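# Your first stovetop task in Botico

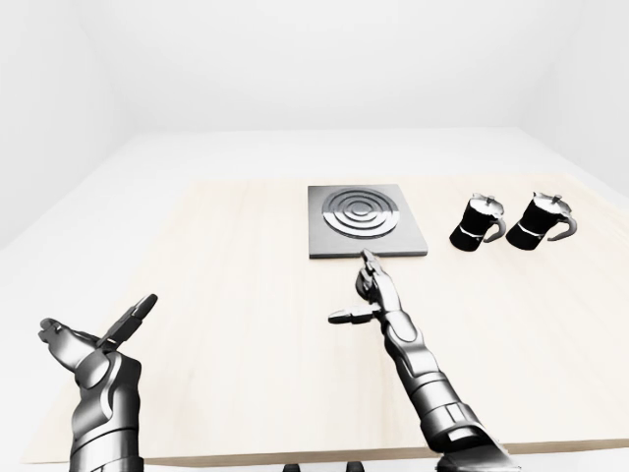 Botico is a simulation kit for two-armed robots, and the coffee task is where I'd send any newcomer. It comes with 500 recorded runs and loads in under a minute on my old desktop — lovely! Open the kitchen set, pick the moka pot task and press Reset. Both black pots start to the right of the hot plate, so drive the right arm first and leave the left one hovering over the near side of the table.

1. Set the step limit to 300.
2. Bring the right hand up and over the plate before you turn towards the pots. Go in low and you'll nudge it.
3. Aim for the curved silver handle of the nearer pot, then close the fingers slowly.
4. Lift, swing left and lower onto the rings.
5. Save the run and repeat 10 times.

My first clean run took roughly 40 tries, and I enjoyed every one of them (well, most). Next I'm trying the second pot with the grip speed halved.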